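Oanh Hoàng
2019-08-20

OK friends, a little thread on getting a kid packed for college, which I have been doing (and crying over, a bit) for 11 days now.

Start with the bedding! I bought the sheets first and then found out the dorm beds are extra long, so back they all went.
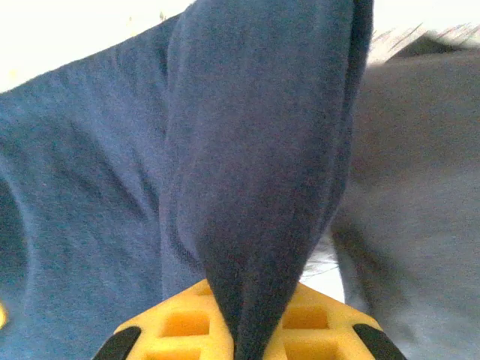

Dark blue, nice and soft. I do love this color.

Next, let them pick their own stuff. Bảo wanted 4 mugs and no desk lamp and I bit my tongue, mostly.

And label the chargers, please, my sister Thư swears by it and she's sent three off already.

More tomorrow if I can find the tape!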